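# Countertops

A countertop is the flat working surface on top of a kitchen or bathroom cabinet, and I've spent far too much of my life thinking about them. I started this page for the Fernar home wiki after my second kitchen, and Mariama Bonsu has been fixing my spelling ever since (thank you, Mariama!).

## Where the word comes from

A "counter" was first a table for counting money, and shopkeepers kept the name when they started selling across it. The kitchen kind came much later. My grandmother in Heston never had one – she rolled her dough on the dining table and kept everything else in a big cupboard with a pull-out shelf. Fitted cabinets with one long top running over them only caught on in the twentieth century, and I still think of them as a bit modern.

## Stone and stone look

Marble is the one everybody falls for. It started as limestone, squeezed and heated deep underground, and the gray veins come from clay and other bits that were in the rock to begin with. It's lovely and cool for pastry, but lemon juice or vinegar will leave dull spots (etching, in the trade), and sealing doesn't stop that, it only slows down stains.

Granite is harder and much less fussy. Quartz tops are ground stone held together with resin, so they don't need sealing, though I wouldn't put a hot pan on one. Then there's laminate, printed paper under a tough plastic skin, and the marble prints have gotten so good that I've been fooled in two different kitchens.

White with soft gray veining is the look I get asked about most, with one thick vein running across and thinner ones wandering off at a slant.

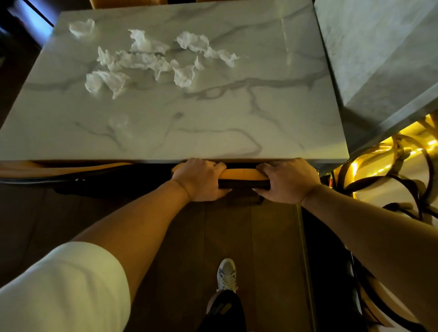

## Sizes and prices

Standard depth in the US is a little over 25 inches, which leaves a small lip past the cabinet doors. Fuseini Ayaaba, who cut my stone at Addo, likes a deeper top on islands, and I wish I'd listened. My own job came to 52 square feet and took 21 days from measuring to fitting. I'd put aside $2,000 and went past it, mostly on the sink cutout and the edges.

## Edges

Eased is the plain one, square with the sharpness taken off. Bullnose is fully rounded, and ogee has an S-shaped curve that collects flour like you wouldn't believe! I have eased in the kitchen and bullnose in the bathroom.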